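Home | Recipes | Table & Linen | FAQ | Contact

Your apple and table questions

Do I need to put anything under the plate?
I like to — I use a big square pad that covers most of the table, so I'm not forever wiping up juice. Beige is kinder to crumbs than white, trust me!

What colour plate suits red apples?
Pale green, every time. I've had mine for five years (from a little shop in Sarnton) and a dark red apple looks gorgeous with it.
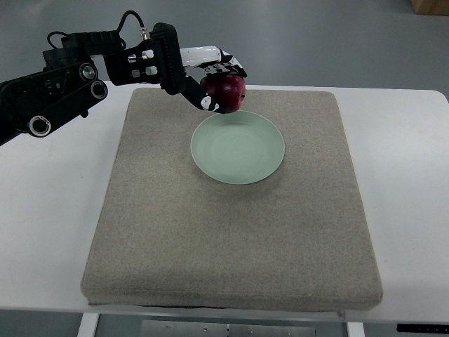
Fridge or fruit bowl?
Both! I keep a few out for snacking and the rest in the crisper, well away from the lettuce.

Should I wash them first?
Only right before eating. A quick rinse and a rub with a tea towel does me fine.

Can I get the pads in other sizes?
Sorry, I don't sell them, I just love them. Try a homewares shop, and measure your table before you go.

Recent posts
Flenness market favourites
Stewed apples for brekkie
Getting jam out of a tablecloth
My May pantry clean-out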